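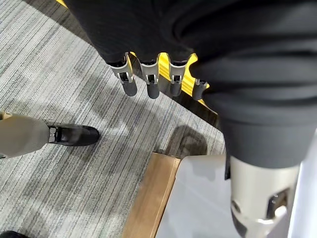 Posted to the Draltdale Robotics Club list
16 September 2026, by Salma Radwan

Hi all,

Quick answer to the thread from last night:

> Are we still doing the pick-up task for the Pladska meet, or did we
> switch to sorting? Also is Iko driving both arms or just the left one?
> I can come Thursday if somebody tells me what to work on.
> — Younis

Still the pick-up task! We have 15 minutes per run at Pladska and up to 7 attempts, so I'd much rather get one thing solid than start over on sorting. Iko has both arms, and whoever is free watches the clock and writes down the misses (please use the blue notebook, my handwriting in the other one is hopeless).

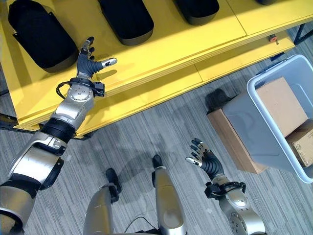
My big worry is still the approach angle. I keep wanting to come in from straight above and Iko likes to come in low, and we should pick one before the rules check. For practice let's stick with the black cushions on the yellow shelf and go for the big one at the left end first, it's the easiest to reach with the left hand. The right arm can wait down by the cardboard box until we need it — I don't want both hands going for the same cushion.

Younis, yes please come! Room 314, bring your laptop and the grip script from March if you still have it.

Salma

You are receiving this newsletter because you subscribed to the club list. Unsubscribe or change your settings at any time.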